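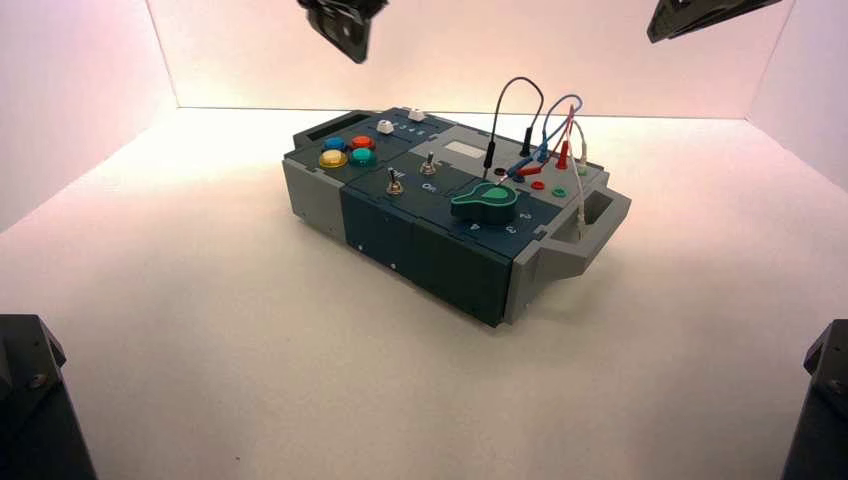

主楼图:青灰色练习板,表笔线插着

版块:电工电子 > 自制与改造
标题:给带徒弟用的练习板,提手款到底值不值得做?

阿柴不柴
先说背景,我在厂里带新人,每年九月都会来一拨,啥基础都有,有的连旋钮往哪边拧是加都要想一下(真不是夸张)。以前是拿报废面板给他们练手,按钮按下去没反应,练着练着就没劲了。后来下决心弄一块像样的,按钮、拨动开关、旋钮、插表笔的孔都放在一块板面上,壳子是深青色的,两头浅灰,还带提手。
用了一阵子,大方向我是满意的,但有几个地方一直纠结,想听听大家怎么看:
一个是提手。我自己特别喜欢,从柜子里一拎就走。可是同事说两头做把手白占长度,桌子本来就不大。
再一个是表笔线。我习惯让它一直插着,来了就能练。也有人说应该每次拔下来收好,让新人从插线开始学。
还有就是壳子正面那种一块一块拼起来的面板,好看是好看,擦灰的时候缝里老是藏东西,烦死了。
第二块准备十月份开工,想趁现在把方案定了。

螺丝老王
提手必须留啊!我们教室在三楼,设备全锁一楼库房,没提手的箱子我抱过一个学期,下巴顶着走楼梯,那个酸爽。长一点就长一点,斜着放不就行了。

Rommel Malabanan
中文是跟老婆学的,写得不好大家包涵。我在培训中心管实训台,我们用的是 Iltivov 的成品板,没有提手,结果大家都抓着边上的开关搬,坏的第一个零件永远是边上那个开关。我投提手一票。
表笔线我反对一直插着。学生不会插线,到了现场就傻了,分不清公共端。我们的规矩是下课全部拔掉,上课第一件事就是自己插好,老师看一眼再开始。

阿柴不柴
回复 Rommel Malabanan:抓着开关搬哈哈哈哈,我们也有人这么干过,被我吼了一嗓子。
表笔线这个我再想想。我这边的问题是一拔就丢,上个月刚从 Bakholm 买的抽屉分格盒,专门放线的,现在里面装的是谁的茶包我都不知道。

半桶水
我唱个反调,提手没必要。
你这个是练习板又不是工具箱,平时就固定在一个工位上,一年搬不了几次。做提手要开口,开口的地方壳子就弱,摔一下先裂那儿。我之前做过一块,料比较薄,提手根部用了一个冬天就白了。
真要搬,底下垫个托盘一起端,什么都解决了。

螺丝老王
回复 半桶水:你那是料薄的问题,怪提手干嘛。加两条筋的事儿。

半桶水
加筋不要钱吗,不要时间吗。我又没说不能做,我说没必要。

不吃香菜的示波器
你们俩先别吵,我问个实际的,第二块预算多少?
我去年给社团做过一批,单块料钱压到 500 以内,按钮和开关都买的散件,手感嘛一言难尽,旋钮还有点晃。后来换了好一点的旋钮,单块就奔着 1,000 去了。如果要外面开模做壳,那是另一个故事,我问过一家,张口就是 3,000,还不包含面板上的孔。

阿柴不柴
回复 不吃香菜的示波器:厂里给批的是 1,000,超了我自己贴,所以开模肯定不考虑。壳子打算还是拼,面板用整块的,不分段了,擦起来省事。
旋钮我同意,千万别省!新人手上的第一感觉就是旋钮,晃来晃去的他们会以为自己拧坏了,然后就不敢动了,坐在那儿看你,特别可怜。

小满胜万全
整块面板我劝你慎重哦。
我干过这个事儿,正面一整条,看着清爽极了,结果里面有一根线脱焊,我得把整条卸下来,卸的时候上面的孔位又对不齐了,折腾到半夜。分段的好处是哪儿坏拆哪儿。缝里积灰嘛,拿旧牙刷蘸点酒精刷一下,再不行用化妆刷,我的腮红刷就是这么牺牲的。
楼主图正面下部的螺丝是外露的,这个我很喜欢,找得到、拧得着,比那种藏在贴纸下面的强一万倍。

阿柴不柴
回复 小满胜万全:你说的这个我确实没想到……我光想着擦灰了。那正面还是继续分段,缝我想想办法做窄一点。

电工小段
路过说一句颜色。深青色好啊,黑色的面板在我们车间那个灯下面啥也看不清,白的又脏得快。两头换成浅灰,手往哪儿抓一眼就知道。就是印字的话记得用白色,别用黄的,黄的我试过,远一点像掉漆。

半桶水
颜色这个我没意见,难得。

Rommel Malabanan
印字再补一条,不要印太多。我们那块 Iltivov 的板,每个按钮旁边都有一长串说明,学生就照着念,念完也不知道自己按了什么。后来我用胶带全部贴掉,发一张纸,让他们自己画哪个是哪个。第一节课乱七八糟,到第三节就都会了。

不吃香菜的示波器
这个做法我偷走了!
不过纸要过塑,不然一星期就成抹布。

拧到飞起
想问下大家顺序是怎么排的?我们是先按钮后开关最后才让碰表笔,一共排了 7 个小步骤,我觉得有点碎。

阿柴不柴
回复 拧到飞起:我是按钮和开关放一起,旋钮单独一节,表笔放最后,因为表笔要两只手配合,还得眼睛看着读数,前面的没熟就上表笔,人会乱。7 个步骤要是新人完全没碰过电,我觉得不算碎,有基础的可以合并几个。

半桶水
表笔放最后我不同意。表笔才是他们上岗以后天天用的东西,按钮谁不会按。我这边第一天就上表笔,量错了就量错了,练习板又不会电着人,早点错早点好。

小满胜万全
看人吧,我带过一个胆子特别小的姑娘,第一天给她表笔她手都抖,先让她玩了半天开关,下午自己就伸手去拿表笔了。也带过上来就要拆板子的,那种你不让他碰表笔他能把旋钮帽给你抠下来。

螺丝老王
旋钮帽被抠下来 +1,我抽屉里有一把备用的。

电工小段
楼主收线的事儿有没有试过挂?我们用的 Dela Peña 那个理线夹,夹在柜门里面,线对折往上一搭,谁没还一眼就看见了。比抽屉好使,抽屉里面什么都能长出来,茶包都算干净的。

阿柴不柴
回复 电工小段:挂柜门里面这个好!我明天去量一下柜门的厚度。
目前我的想法:提手留着,根部加筋(半桶水你放心,我记着呢);正面分段,缝做窄;旋钮买好的;印字少印,用白色;表笔线嘛,准备折中一下,头两节课先插好了给他们用,第三节开始自己插自己拔,挂回柜门。

Rommel Malabanan
折中可以接受。插之前最好让他们看一下线皮,我们有过线皮裂了还在用的,练习板没事,养成习惯了到现场就有事。

半桶水
行吧,提手你爱做就做。做好了拎着摔一次给我看看,我是认真的,从桌面高度。

阿柴不柴
你出钱我就摔。

拧到飞起
求第二块的开孔图,能共享不?我这边用的是 Ulto 的软件,格式应该都能打开。

阿柴不柴
回复 拧到飞起:等我把孔位改完,现在这版按钮离旋钮太近了,手大的人拧旋钮会蹭到旁边的按钮,我们班组长一拧一个准。改好了发在这个帖子里。

螺丝老王
蹲图纸。顺便问一句,提手的开口你留多宽?我手套厚,冬天窄了伸不进去。

阿柴不柴
还没定,我明天戴上厂里那副最厚的手套试一下,晚上回来报数。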